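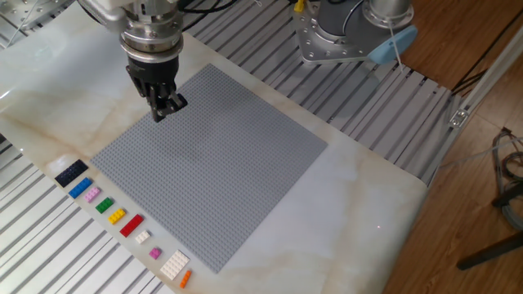

Fonance Wellness Interviews: data card

Maintainer: Thilini Navaratnam
Status: usable, with reservations

What it is

Fonance holds 1,651 short passages from magazine and podcast interviews in which a well-known person talks about diet, sobriety, burnout or recovery. Each passage is tagged for the kind of claim it makes: personal account, general advice, or product mention. Some carry more than one tag.

The first release was pitched as a way to "measure authenticity." I took that wording out. A tagger reading a transcript can tell you that somebody said a meal plan changed her life. Whether it did is another question, and no column in this file answers it.

Where the text comes from

Almost 700 passages come from the Nillum transcript archive. The rest were typed up by hand from print profiles. Nillum transcripts drop laughter and false starts, so its speakers sound surer of themselves than they probably were. Please don't compare tone across the two sources.

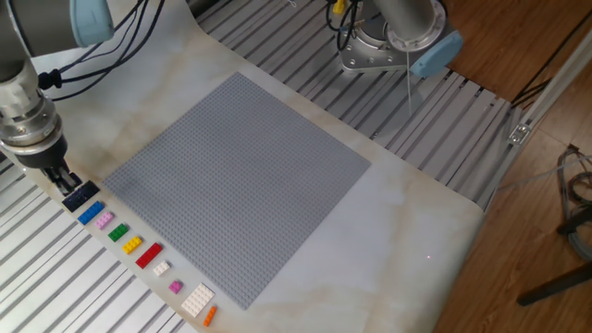
Gripper above a dark navy plate, with building bricks in a diagonal row.

Labels

Each passage was read by 2 taggers, with a third settling disagreements. The "general advice" tag is the weak one. "You have to forgive yourself first" was tagged as advice in one profile and as a personal account in the next, and I can defend either.

The Durán score in column 3 is supposed to show how promotional a passage is. It mostly tracks how often the title of a book comes up. I left it in for people who need to reproduce older results. 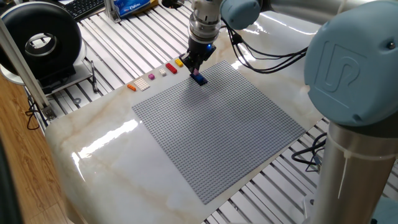 Passages about abuse or addiction are flagged in the "sensitive" column, but the flagging was done by keyword and misses anything said indirectly. Read before you quote.

Don't use it for

Health advice of any kind, or guessing at a speaker's medical history. The Tamik demo did the second of these and was taken down in March.

Changes

Fixed duplicate speaker IDs. Removed the "inspiring" tag.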